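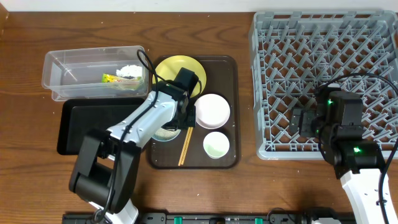
Hello everyone, and thank you for all the kind notes about the June supper. I've been meaning to answer Ebise's question for days, and the evening keeps getting away from me! My own habit when clearing up after a meal is to bring everything to one tray first, the yellow plate, the little bowls, even the chopsticks laid across the bottom, and only then think about the sink. Wrappers and tissues go into a clear plastic container off to the side, so they don't end up under a plate.

Ebise Yilma wrote:
> Dear all, does anyone have a good way of dealing with
> spilled rice? We had 4 at the table last night and I was
> still finding grains at breakfast. Also, is the Plavgate
> dish rack worth the shelf space?

Rice is my weakness too, Ebise. I keep a black tray on the table and let the grains fall there, then push them into a heap before I carry it off (slowly, please, I have learned this the hard way).

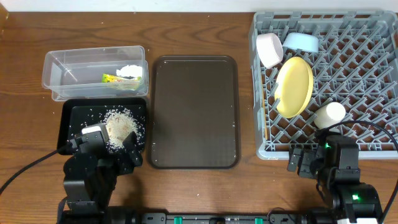
Rice-like grains on the black tray, wrapper still in its container.

As for the rack, I can't speak for the Plavgate, but I do like a big one that stays right on the table while I work. Mine has been with me through 3 kitchens and I'd be lost without it. Come and try it out if you're over this way, and bring those lovely bowls back with you!

Warmly, and with love to your mother,
Lazăr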